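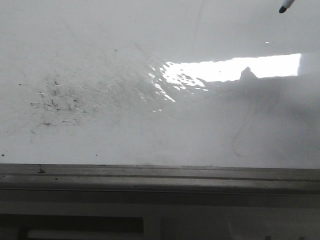

I have fallen completely in love with a whiteboard, which is not a sentence I expected to type this year!

It came from the house clearance shop in Skenthorpe back in February, and it has lived on the wall of my little work room ever since. I paid next to nothing for it (the shop wanted it out of the way) and carried it home in the rain. Before that I planned everything on the backs of envelopes, and I lost most of them.

Now everything goes up there. Seed orders, meal plans, the great shed clear-out, what I owe my sister for petrol. I love being able to stand back with a cup of tea and look at a whole month at once, and I love even more rubbing out a job that's finished.

The rubbing out does need a bit of work, though. If I leave writing up for a week or so it wipes away in grey smears, and I get flecks and little scratchy bits that just slide about under the cloth. You can see the streaks best when the light bounces off the board, and then of course I can't stop looking at them. It isn't perfectly flat either, so the shine goes all ripply in places. I've grown rather fond of that.

So, what I've tried. A dry cloth only shifts the dust around. Warm water with a drop of washing-up liquid is much better, as long as you dry the board properly afterwards. For really old ink, my favourite trick is to scribble over it with a fresh marker and wipe straight away while it's still wet. The first time I did it I laughed out loud, it felt so backwards! Try it on a corner first if your board is an old one like mine.

I also keep 3 cloths on the go now: one for dry wiping, one for damp, one for drying. They were tea towels once, and they go in with the normal wash. And I use the tray properly. It used to fill up with black dust, which got onto my sleeves and then onto the sofa, so it gets a wipe whenever the board does.

Next job is a proper grid for the autumn, if I can find thin tape that doesn't leave glue behind. I've got my eye on a roll in the stationer's on the high street, and I'm far too excited about it.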